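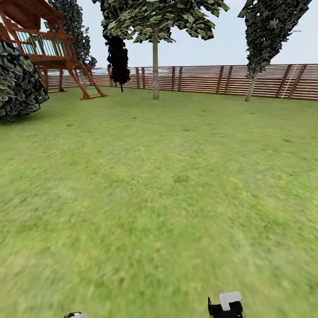
Grounds and Turf Care I
Unit 6: Watering Established Lawns
Instructor: Mi-kyung Chae
Lab sections: Gun-woo Tak

Read this before the Friday lab. The soil texture handout from March is still needed, so bring it with you.

1. How much water a lawn uses

Grass loses water through its leaves, and the soil under it loses water to the air. The two together are called evapotranspiration, or ET. ET goes up with sun, wind and heat and goes down with shade and humidity. A lawn on the north side of a building can need far less water than one on the south side, even when both are on the same valve. This is the most common fault in the site reports you turn in: one run time is given for the whole property.

Warm-season grasses such as bermuda and zoysia use less water than cool-season grasses such as bluegrass and fescue. Tall fescue uses a fair amount but roots deeply, so it can go longer between waterings if the soil lets the roots go down.

2. Converting depth to volume

Water for turf is given as a depth, usually inches per week. The bill comes in gallons. One inch of water over one square foot is 0.623 gallons.

Worked problem. The Dudmont plot has 3000 square feet of turf. We want to put down 2 inches over the coming two weeks, with no rain expected.

3000 x 2 x 0.623 = 3738 gallons

Split evenly, that is 1869 gallons a week. Show the units in your lab book. Answers without units lose a point.

3. Soil and run time

Sand takes water in quickly and holds little of it. Clay takes it in slowly and holds a lot. If a sprinkler puts water down faster than the soil can take it, the rest runs off. On clay or on a slope, use cycle and soak: run the zone for a short time, wait, then run it again. The wait is normally 30 to 60 minutes.

Most of the Myung site is clay loam. The strip next to the Narkov lot was filled with sand when the drain was put in and should be treated as a separate zone.

4. Signs of dry turf

Look for a blue-gray cast, folded or rolled leaf blades, and footprints that stay down after you walk across. The footprint test is the easiest to do and the one we will use in lab. Brown turf may be dormant or dead. Pull on a few plants and look at the crowns – white and firm means alive.

Yellow patches have several causes, including low nitrogen, low iron, disease and too much water. Check soil moisture with the probe before you change a schedule.

5. Catch-can test

Set straight-sided cans in a grid across the zone, run it for 15 minutes, and measure the depth in each can. Multiply the average by four to get inches per hour. Keep the separate readings too, as we use them for distribution uniformity in the next unit.

For lab: finish the Flimarov data sheet, both sides, and hand it to Gun-woo before you leave. Cans go back on the lower shelf, rinsed.

Revised 5/1/26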